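Ticket 859 -- planner stalls above table, gripper never closes (cell 2, Widlow stack)
Status: open, workaround in place
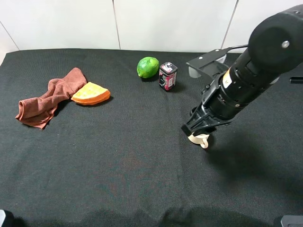
Started after the update to the Myklebust planner on 10/16/25. Pick request goes in, arm comes down to pre-grasp, then just hovers. No fault on the arm, no e-stop, joints report healthy. Planner node sits in EXECUTING until the watchdog kills it at 21 seconds. Then we get "goal aborted, reason unknown" and have to home by hand.

Happens with the lime and the waffle slice. Towel picks ok most of the time. Can is hit or miss. Same cloth, same lights as before the update.

Tried so far:

Restarted planner node only. No change.

Restarted everything incl. the camera driver. First pick worked, second one hung. Got my hopes up for nothing.

Rolled back the gripper driver. No change, put it back.

Swapped the network cable to the gripper controller. No change. Gripper opens and closes fine from the command line, so I'm done suspecting the hardware.

Turned off octomap. Hang goes away!! But then there is no collision checking against the table stuff so can't leave it like that.

So it's the collision scene. Dumped it during a hang. Table plane is in there at the right height. Segmentation gives one mask per object, fine. But the target object is ALSO still in the octomap as occupied voxels. It should be cleared before the final approach. Planner asks for a straight line down, the last bit collides with the thing we want to pick, gets a partial path, and then waits for a better one that never comes.

From the log, trimmed:

[planner] cartesian path fraction 0.62
[planner] below min fraction, requesting replan
[scene] clear_target: id 1075 not found
[planner] replan pending
[planner] replan pending
[watchdog] timeout 21 s, aborting goal

"Not found" is the interesting line. Perception publishes ids as strings now and they come out with a comma, "1,075". The scene server wants a plain int. Low ids have no comma so they clear fine, which explains why the first pick after a full restart works. The id counter doesnt reset between picks, it just keeps climbing with every re-detection.

Why the towel mostly works: its mask is big and gets tracked from one pass to the next, so it hangs on to an old low id. The lime loses its track whenever the arm passes over it and comes back with a new one. Haven't looked at why the can goes both ways, probably the same thing.

Checked on the Clesunley cell too. Same perception build, old planner, no hang. The old planner took the partial path and kept going. So the comma bug was there all along and the new planner is just stricter -- not really a Myklebust problem then. Changing the component on this ticket to perception.

Workaround for now: perception restart before each batch, keeps the ids low. Script is reset_ids.sh in the Widlow tools folder. Don't run it mid-pick, it drops the target pose and the arm goes home from wherever it is.

Proper fix, two parts:
1. Format the id without locale. One line in the publisher. Someone set the locale on the container and the formatter picks it up.
2. clear_target should fail loud when it can't find the id. Right now it logs at info level and returns success. I lost most of a day to that.

Also want "replan pending" to have its own timeout so it doesn't ride on the watchdog. Separate ticket, low priority.

Update: patched part 1 on cell 2 only. Lime picks went through with octomap on and ids well past the comma range. Waffle slice still aborted once, but that was a grasp pose too close to the table and the planner said so in teh log, so different problem. Leaving this open until Brarkwood merges the patch and Clesunley gets the same build.

Please nobody bump the container before that.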